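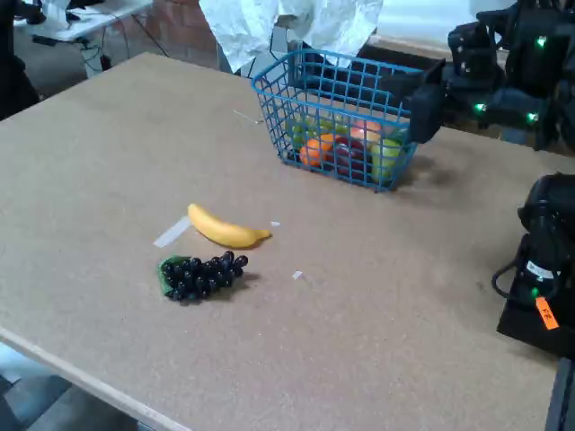

April, notebook 4, Cliddale bench
Started just after nine, kettle first

I promised Bayu I would write up the house rules for the fruit task properly this time, instead of leaving them spread over three notebooks and the back of a delivery note, so this entry is going to be longer than usual and I hope whoever reads it has a cup of something to hand. It is half notes from this morning and half rules. Where a rule is new I have said so. Where it is an old one that we have all been quietly ignoring (me as much as anybody!) I have said that too.

Laying out

The tape is the placement mark and it stays where it is. If it starts to lift, press it back down, and if it won't go back down, tell whoever is on the log before you replace it, so that the change gets a line of its own. We lost the best part of a batch in the winter over a mark that had been put back a thumb's width to the left by someone being helpful. It was a kind thought and I was not cross for long, but Fomance train on our recordings without ever seeing our table, and as far as they knew the fruit had moved on its own.

One end of the piece goes on or against the tape, and I don't mind which end so long as the log says. This morning I had the banana lying with its left end over the tape and its stem pointing off to the right. The grapes went down in front of it with the leaf end to the left. The grapes are always the awkward ones. They are a bunch with a flat leaf stuck on one side and a point on the other, so "grapes, centre" tells you next to nothing, and I would like us all to write which way the narrow end points. New rule, that one. Bayu has wanted it for ages and I kept saying it was fussy, and then I tried to set up one of my own layouts again from my own notes and couldn't do it.

Fruit in the basket can sit how it likes. We did talk about fixing the pile so that it was the same every time, and Pinheiro, who wrote the first version of the task sheet, were rather keen on it. I still think they were wrong and I will say so here where it will do no harm. A pile that has been arranged by hand a couple of hundred times ends up looking like a shop window, and the arm learns the shop window. Tip them in, settle them so that nothing is balanced on the rim, and leave them be.

Sweeping the table

This is the one we ignore. The sheet says the top is to be clear of loose material before each batch, and when I looked down properly there were little scraps of white on it, one of them right by the tip of the banana. They are tiny and I dare say they do no harm to the grip at all. The trouble is that they are pale on a tan top and so is the tape, more or less, and anything that looks a bit like a mark might one day be taken for one. So please sweep it with a soft brush before a batch starts. If you notice a scrap once a batch is running, leave it alone until the end and write it down. Changing the table halfway is worse than a bit of fluff.

The dark smudges don't come under this. They are wear, they don't brush off, and I don't want anybody going at the surface with a cleaner. Old rule, still a good one.

Hands and arms

Lights first, then hands. Green on the gripper tells you it has power and is talking to the controller, and it does not tell you that it is safe to reach across. I know we all know this. I also know that I caught myself this morning leaning over to straighten the leaf with the gripper down by the end of the basket, and the only reason I stopped was that Bayu coughed. So, once more and in plain words: hold button in, say "hold" out loud, wait for the other person to say it back, then reach. If you are on your own in the room you don't reach at all, you park it and power down. It costs you a minute or two and you may grumble as much as you please.

Cables are to be looked at before the first run and again after lunch. Any loop that stands out from a unit gets followed with a finger from one end to the other, with the power off. A loop is allowed, it needs some slack to move. What it mustn't do is hang where fruit is going to be put down.

Tags on the units stay on. If the writing gets faint, go over it in the same letters. Please don't improve the name.

Stopping rules

Batches are 200 runs, and then we stop, even when it is going nicely. Especially then, I would say, as that is when people stop looking. The last batch in March went on to 218 for no better reason than that the two of us were chatting, and the extra ones had to be taken out again by hand by Laltier's people, who were very decent about it. The running total in the log stands at 841 kept. I make it the same from the sheets, so for once the two agree.

A run is thrown out if a person touches the table, if the basket shifts, or if somebody changes their mind about the layout after the arm has begun to move. A dropped piece is not thrown out. Drops are kept and labelled as drops. Bayu feels strongly about this and so do I.

Added at ten to four

Bayu has read all of the above and asks for "settle them" to be made clearer, so: one gentle shake of the basket, both hands, on the table. He would also like it noted that he did not cough, he said my name.

Brush is on the hook by the door. Fresh log sheets wanted, I'll print them in the morning.

Ifor Maddocks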